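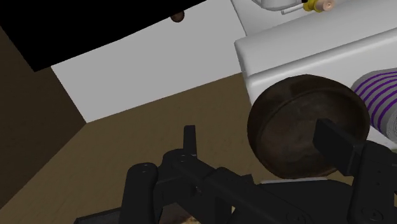 New guideline asks for clear reporting of simulated robot tests

A working group of small robot makers and research labs has published a guideline on how tests in simulation should be carried out and reported. The text is short, only 30 pages, and it deals with household tasks in which a robot arm with a gripper must pick up, hold or move ordinary objects in a kitchen or a bathroom. It can be downloaded free of charge from the website of Trundik, the software company in Clundholm that coordinated the work.

In recent years much of the early testing has moved from the workshop to the computer. A rendered kitchen costs little and can be reset in a moment, and a broken dish is no loss. But the results are difficult to compare. One team counts a grasp as good when the fingers touch the object, another only when the object has been lifted and kept in the air. According to the group, such differences are often not mentioned in product sheets, and the customer sees just one percentage.

The guideline now proposes a common rule. A grasp may be reported as successful only if the object stays in the gripper for 3 seconds after it has left the surface, and without passing through any other object. This last condition may sound strange to people outside the field, but in simulation it happens that a finger goes partly inside a plate or a wall, and the program does not always notice it. The group therefore asks that every test record is checked for such errors before the results are published.

Each task should be repeated at least 60 times, with the starting position of the object changed every time. Failed attempts must be kept in the record together with the others. The makers should also state which friction and weight values were used, and from where they were taken. Pictures from a simulation that are used in advertising should be marked as simulated in the caption or next to it.

For the trial phase, Bailly, a producer of grippers, and the test laboratory Zetcombe went through some 700 recorded attempts with the new rules. Most of the discussion, the laboratory writes, was about flat and round objects such as pans and shallow bowls, which can be held at the rim or pressed from the side. The final version has a separate section on them.

The guideline is voluntary and does not replace the safety rules for machines that work near people. It also says that a simulated result should never be the only ground for putting a robot into a home – a test with the real arm and real objects has to follow. How many of these real tests are needed is left open for now.

Comments can be sent to the working group until the end of November. A second part, on drawers and cabinet doors, is in preparation.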